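Home | Notebook | Older | Newer | About

Filed under: lab diary, manipulation

November, late afternoon

Got through the dustpan task again with the new scoring sheet. Maximiliano wanted the mattress version kept in because the quilting gives the bristles something to catch on, and a tabletop doesn't. I set up before lunch and we ran until the light started going.

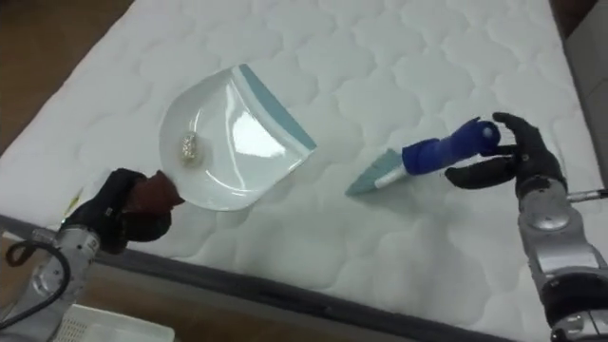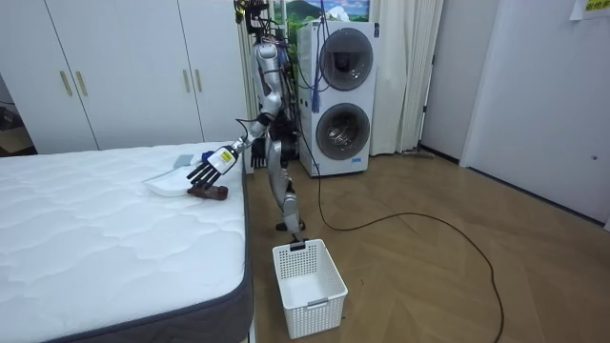
The question for this round is whether the Stindley policy does better when we train it on both hands together or train each hand alone and join them later. I had expected joint training to win by a lot. On the 300 demonstrations it does win, but most of the gap is in the last part of the motion, when the brush has to meet the lip of the pan. Getting the debris off the mattress is close to even.

We cut the set down to 225 by throwing out every demonstration where the operator stopped and regrasped. Delia Ledesma thought that would hurt us. It didn't change the joint policy much, and the separate one got worse, so she was half right. I need to write that up properly before I forget which checkpoint was which.

Scoring is still the weak part. Maximiliano and I marked the same eight trials without talking and agreed on seven. The other one came down to whether a piece sitting on the rim counts as collected. I say no. He says the Retamal protocol would count it. I looked and the protocol doesn't mention a rim at all, so for now it gets its own column.

Logging on Curport dropped out once and I had to restart it. Lost the force data for that trial, kept the video.

To do: rename the folders, ask Delia for her operator notes, rerun the separate policy with a longer horizon. If the gap at the lip stays after that, I'll believe it.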